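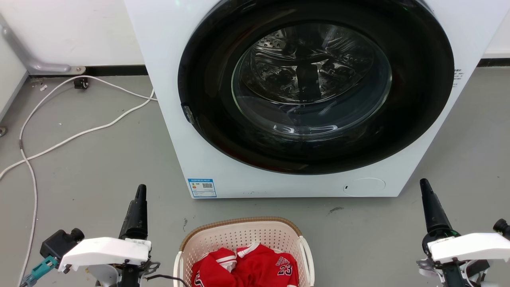 3.2 What we bought, and in what order

I'll be upfront about the money, as I always wish other papers would. When Wilma Van Loon and I sat down to plan the laundry setup, we had a budget that covered 2 arms and very little else, so everything after that was a bit of a squeeze! Figure 4 shows the loading station we ended up with: a front loader, a plastic basket on the floor, and one gripper on each side of it.

The arms came from Zuvel and ate up 74 percent of the total. Delivery took 43 days (their quote said less, and we'd planned around the quote). We got the washer through Llanos and went for a plain household model, which left us enough for spare gripper fingers. I'd order more of those next time.

Tyra Öberg kept pushing for a service plan from Jemel, and I kept saying no, and then in October I gave in. It runs for 90 days at a time, so we can drop it between studies. Cables and floor mounts never made it into our first spreadsheet at all, so please put them in yours.

Figure 4. Loading station with the two arms, the basket holding a red jersey with the number 23, and the front-loading washer.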